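那些总在第三集才登场的飞船管家
科幻配角里最受累的一群,终于轮到他们上榜

2025年10月17日

科幻迷排榜单,向来先排舰长,再排反派,最后排飞船本身。管家型角色常年垫底,待遇和走廊里的灭火器差不多。今年重刷了几部老剧,我决定替他们说几句话,顺便得罪一下舰长的粉丝。

入选标准很宽:要在船上或站上干杂活,要有台词,最好还抱怨过伙食。会开炮的一律不收,他们已经有太多周边了。

四 《Mostilley》里的仓库管理员

这部剧讲一座废弃空间站,主线是三个帝国抢一块石头。石头抢了整整两季,仓管员一直在登记物资。第二季倒数第二集,舰队司令来领弹药,他把表格推回去,说日期填错了。司令重填。我认为这是全剧唯一一场真正的权力戏。

编剧后来给他加了一段身世,说他年轻时当过刺客。大可不必。一个人爱填表,不需要隐情。

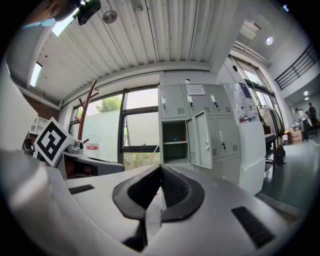

三 《Yule》的厨师

飞船名叫Yule,全年无节日,厨师做了300天同一种汤。观众起初把汤当笑话看,到船员集体失忆那一集,大家忘了姓名、军衔和仇人,却都记得汤太咸。剧本靠这一勺盐把失忆的人一个个认了回来,科学顾问想必请了病假。

这个角色的好处是脾气稳定。外星人登船,他问几位;外星人走了,他收碗。演员全程没换过围裙,也没换过表情,片酬估计也没换过。

二 《Prumo》的维修机器人

先承认偏心。Prumo是六月补完的,当时只想找点声音配晚饭,结果饭凉了三次。机器人编号65,前面的64台去了哪里,剧里一个字没讲,论坛上倒有人写了比剧本还长的考据。

它的设定朴素得可疑:不想变成人,不想学会爱,也没在雨里说过遗言。有人劝它追求自由,它问自由之后管道归谁修。那位革命者想了半集,没答上来,镜头很有礼貌地切走了。

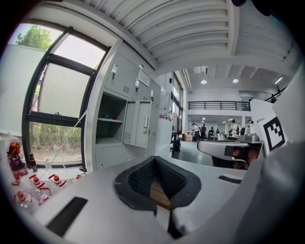
它最出彩的一场戏在结局前夜。全船开动员会,主角讲了六分钟的希望与黎明,65号在后排拧螺丝,声音很轻,但一直没停。第二天飞船没散架,功劳记在主角名下。我回放了两遍,确认字幕里没有一句感谢。

一 《Zorel》的门卫

榜首给一位几乎不动的角色。Zorel是颗殖民星,城门口坐着个老头,查验每个进城的人。城里据说有2,026种通行证,他全认得,唯独不认总督的脸。第一季他拦了总督四回,第五回总督带齐了证件,他又说照片不像。

很多观众嫌他拖节奏。我倒觉得全剧的节奏就靠他管着,否则主角们早在第一集就冲进议会大厅,把十集的阴谋用一顿枪解决掉。后来主创果然让他退休了,新装的自动门谁都放行,第三季也就成了大家熟悉的样子:爆炸,双胞胎,梦。

落选的也提一句。某片里的船医呼声很高,可惜他在第七集拿起了枪,打得还挺准。还有一位清洁工,戏份只有100秒,扫完地就下班了,我本想破格录取,翻遍片尾名单,没找到这个角色叫什么。

下期排反派的秘书。候选人比我预想的多,而且普遍比反派能干。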